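Stories > Short Fiction > Sport

Filed under: Fiction, Bush League

THE SCORER

The Vollcombe Kirkegaards had not won a final since the club was named after Inger Kirkegaard's father, who had donated the outfield fence and then, in a dispute over the bill, taken back a third of it. Right field at Vollcombe still ended in a paddock. Any ball that got through to the sheep was a double, under a local rule that visiting coaches asked to see in writing.

Inger had it in writing. She had been official scorer for 300 games and kept the rule folded in her pencil case, behind the spare sharpener.

"We could win this," said Harish Rathore, who managed the side and had said so before every final, in the same cardigan.

"You could," said Inger, and wrote the date at the top of the sheet: January 18, 2019.

Oduson had brought a left-hander called Valdemar Ravn, who was seventeen and threw as though the ball had insulted his mother. He struck out the first five without appearing to notice them. The sixth was Marcus Lindgren, a dentist, who fouled one off his own ankle and was applauded all the way back to the bench.

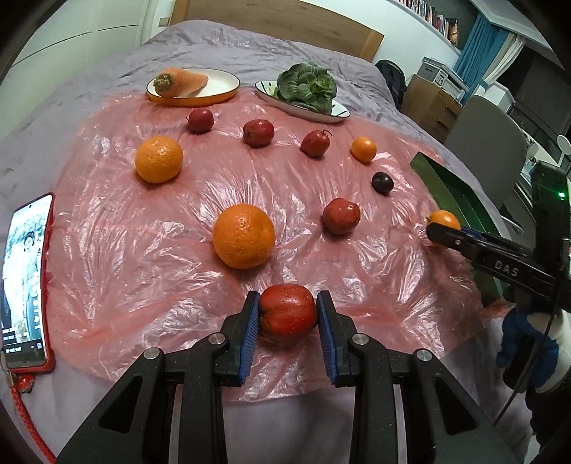
Red fruit, pink plastic, grey-lilac bedding.

By the seventh it was nil-all, which flattered Vollcombe. Their own pitcher, Snædís Overgaard, had no fastball to speak of. She had a slow ball and a slower one, and between them she took so long over her laces that the Oduson hitters were swinging out of boredom. Their coach complained to the umpire. The umpire, who had his tea in the car and was thinking about it, told her to double-knot.

Then, in the bottom of the ninth, Ravn walked Harish's nephew on four pitches and looked at his hand as if it belonged to someone else. Marcus Lindgren limped up. He had not had a hit since October. He shut his eyes, a habit he denied, and the ball came off the bat with a noise like a dropped cutlery drawer and bounced through the gap in right and in among the sheep.

The nephew ran home. He kept running, past the dugout, towards the canteen. Harish took off the cardigan.

"That's a double!" shouted the Oduson coach. "He has to stop at third!"

Everyone looked at Inger. She unfolded the rule and read it again, though she could have recited it. Two bases for the batter. Two bases for any runner. It was her father's handwriting, and he had pressed hard.

"Runner returns to third," she said.

It took a while to get him back. He had bought a pie.

Ravn struck out the next three on nine pitches, and Oduson won it in the tenth on a bunt. Marcus had his ankle strapped and told anyone who passed that he'd seen it the whole way. Harish put the cardigan back on.

"You could have lost that bit of paper," he said to Inger, in the car park.

"I could have," she said — and went to see a man about some fence.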